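Collectible vinyl bench notes
September 1, 2026

Chase finish, Skudis series

Graltbridge sent the second batch of metallic chase figures to compare against the regular ones. The pitch is that the new coat "won't rub." I have heard that before, in May, from the same people, and that coat came off on a cotton glove.

Did the rub test first. Dry cloth, 200 strokes on the left shoulder, same pressure as last time as far as I can manage by hand. Regular figure: no change I could find under the lamp. Chase figure: shine is duller on the high edge of the shoulder pad, gray showing at the corner. Better than May. Still rubs.

Also tried the hat. The hat is a separate piece and I suspect it gets a different coat, since it held up fine. If Graltbridge only tested hats that would explain a lot.

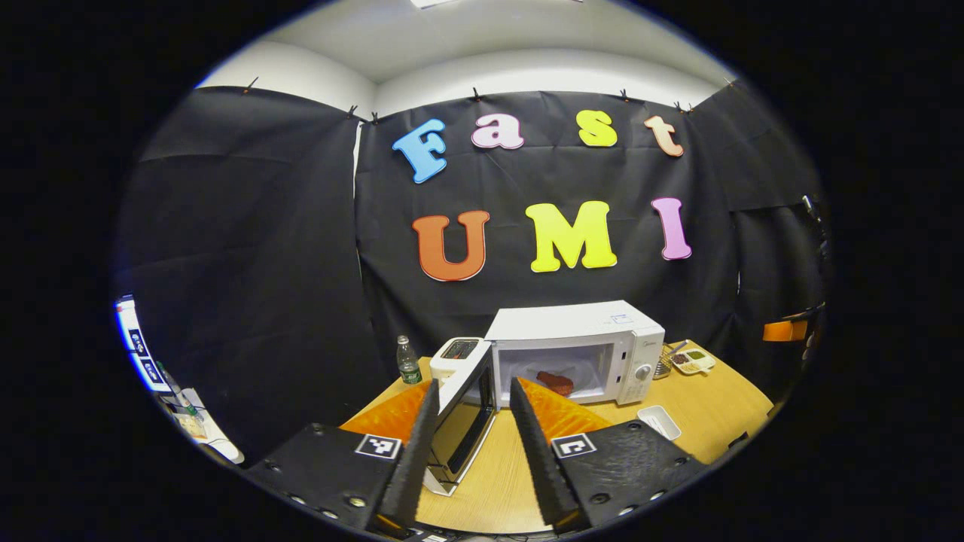
Heads and necks

The Clasau necks are still too tight. Out of 10 figures, 7 turned without a fight, the rest needed the hair dryer. One left a ring of paint behind in the socket. The sheet in the box says "fully poseable head," and I'd call that generous for something that turns a little and then creaks.

Zheng body with Clasau head: fits, leans back slightly. Not worth chasing unless somebody wants a figure that looks at the ceiling.

Lean test

Left the tall one (coat, cane, very small feet) on the shelf for 19 days. It has started to tip forward. The ankles are too thin for that much coat, and warm weather won't help. The clear peg stand fixes it, but the stand is only packed with the chase version, so regular buyers get the one that falls over. I wrote that up last time and got back a note about "collector value."

My vote is to hold the "won't rub" line off the box until we see a third batch. A buyer who keeps it sealed will never know either way, but some people do take them out.

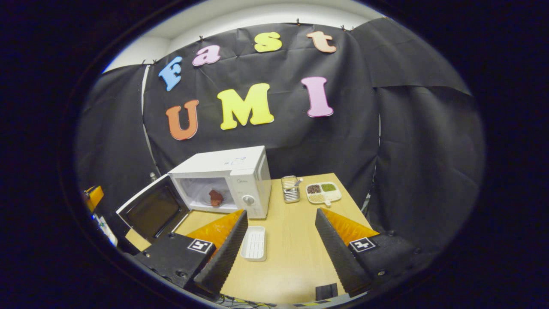
Comment added under this entry: I wouldn't wait for a third batch. Your cloth is rougher than anything a buyer would use, and the May figures were barely cured when we got them. Run it again with the soft cloth before we tell Graltbridge it failed.

Fine, will rerun with the soft cloth, right shoulder this time. I'm keeping the rough cloth result in the table though. People dust with old T-shirts.

Still to do: weigh the stands, ask Zheng for spare ankles.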